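Remplacer le processeur d'un ordinateur de bureau d'occasion

Publié le 28 mars 2023 par l'atelier Bevcombe

Un processeur d'une gamme supérieure, acheté d'occasion, suffit souvent à redonner quelques années à une tour de bureau. Le remplacement prend moins d'une heure quand le boîtier est déjà ouvert.
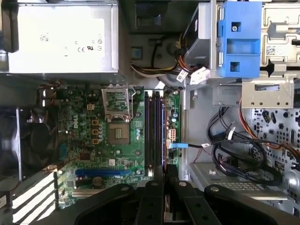
Avant d'acheter quoi que ce soit, relevez la référence exacte de la machine et consultez la liste des processeurs acceptés par sa carte mère. Deux puces qui entrent dans le même socket ne sont pas forcément reconnues par le même BIOS. Si une mise à jour du BIOS est nécessaire, faites-la avec l'ancien processeur, avant le démontage.

Matériel

Un tournevis cruciforme moyen
De la pâte thermique
De l'alcool isopropylique et un chiffon qui ne peluche pas
Un bracelet antistatique
Une petite boîte pour les vis

Démontage

Éteignez l'ordinateur, débranchez le cordon secteur et appuyez cinq secondes sur le bouton de mise en marche. Couchez la tour à plat et retirez le panneau latéral. Reliez le bracelet à une partie métallique nue du châssis.

Débranchez le ventilateur du processeur. Desserrez les vis du dissipateur en croix, par demi-tours, sans en retirer une complètement avant les autres. S'il résiste, faites-le pivoter légèrement de gauche à droite. Ne tirez pas vers le haut d'un coup sec.

Appuyez sur le levier du socket, écartez-le de son crochet et relevez-le. Le cadre métallique s'ouvre ensuite à la main. Prenez l'ancien processeur par deux bords opposés et soulevez-le à la verticale.

À partir de ce moment, rien ne doit toucher la zone de contact : ni doigt, ni chiffon, ni air comprimé envoyé de près. Un contact tordu se redresse rarement bien. Si vous devez interrompre le travail, remettez le capuchon en plastique fourni avec la plupart des cartes neuves (nous en gardons un lot récupéré chez Jemach, ils se ressemblent presque tous d'une génération à l'autre, mais vérifiez le format).

Sur la carte Dell de la photo, le socket se trouve juste à côté des quatre emplacements mémoire. Profitez-en si vous comptez aussi ajouter des barrettes, elles se posent plus facilement sans le dissipateur.

Nettoyage

Enlevez l'ancienne pâte sous le dissipateur avec le chiffon imbibé d'alcool. Deux passages suffisent en général, trois si la pâte a durci. Laissez sécher.

Pose du nouveau processeur

Repérez le petit triangle dans un angle du processeur et faites-le correspondre à celui du socket. Posez la puce sans appuyer. Elle doit descendre toute seule et rester à plat. Rabattez le cadre, puis le levier. Celui-ci oppose une certaine résistance, c'est normal.

Déposez une noisette de pâte de la taille d'un petit pois au centre. Reposez le dissipateur, serrez les vis en croix et rebranchez le ventilateur.

Premier démarrage

Contrôlez que les câbles d'alimentation et les câbles SATA sont bien enfoncés, rebranchez le cordon et allumez. Entrez dans le BIOS et vérifiez le nom du processeur, puis la température. Si elle monte rapidement sans aucune charge, éteignez et reprenez la pose du dissipateur.

Si l'écran reste noir, retirez toutes les barrettes sauf une et recommencez. Sur une machine ancienne, changez aussi la pile bouton de la carte mère : une pile vide fait perdre l'heure et les réglages à chaque coupure.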